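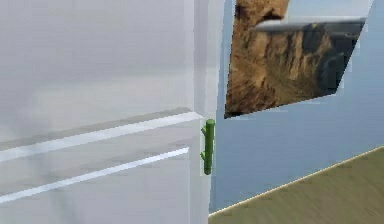

White cabinet-like structure, side panel on the right

Skirkbridge Leisure Forum > Gyms and classes > Circuits moving to the small hall?

plodder_62
Aug 17, 2018
Has anyone else had the email about the evening circuits class? From next month it's going into the small hall so that badminton can have the main one. I've been going since the spring and it's the only exercise class I've ever stuck at, so I'm a bit gutted. We were packed in tight as it was. Where are the shuttle runs meant to go?

kettlebelle
Yep, got it this morning. I don't mind the small hall that much, it's warmer in winter and the floor is kinder on my knees. But they've capped numbers as well, and the email doesn't say how booking will work. First come first served on the app? If so I'll never get in, because the slots open while I'm at work.

Canport Clive
Badminton player here – before you all throw things at me, we've been asking for a second evening for two years. The club has 69 members and one evening a week on four courts. You can spend half the session sat on a bench waiting for a game. Circuits can be done in any room with a floor.

plodder_62
Can they though? Half of what we do is running up and down. Take that out and it's just press-ups, and I hate press-ups.

Fusterard
I did circuits in a room smaller than that at my old gym in Canport and it was harder, if anything. The instructor swapped the runs for step-ups and skipping and I could hardly get down the stairs the next day. Give it a month before you write it off.

kettlebelle
Skipping! With my ankles! No thank you.

squashed_again
What bugs me is how they went about it. There was a survey in July and 262 people filled it in (it was on the noticeboard by the turnstiles) and I don't remember a single question about swapping halls. It was all opening hours and whether we wanted a smoothie bar. So who asked for this, apart from Clive?

Canport Clive
Ha. There was a box at the end for other comments and I filled mine right up. So did most of the club, I should think.

squashed_again
Fair enough, I left mine blank. Still think they should have put a notice up before it was settled.

Mrs Wobble
Does anyone know if the price is changing? I pay as I go and if it's a smaller class I can see them putting it up. Also is the over-50s stretch still on before it? I do the two back to back and then go home and lie on the carpet.

plodder_62
Email says the price stays the same until the new year. Nothing about stretch, so I'd guess it stays where it is. Might be worth ringing.

Fusterard
Stretch is staying put, I asked at the desk on my way out last night. They also said there'll be a waiting list for circuits, and if you book and don't turn up twice you lose your place for a fortnight.

kettlebelle
Oh I like that rule. There were always people who booked and never showed. That cheers me up a bit – still not skipping though.

squashed_again
I don't like it at all. I do shifts and sometimes I find out an hour before that I can't make it. Is that a no-show?

Fusterard
Didn't ask, sorry. I think you can cancel on the app up to two hours before, so you might be stuck.

Mrs Wobble
Rang them. Stretch is same time, same room. The lady didn't know about late cancelling and is going to find out and ring me back. I'll post when she does.

plodder_62
Thanks Mrs W. I've booked the first one in the small hall anyway. Will report back if I can still walk.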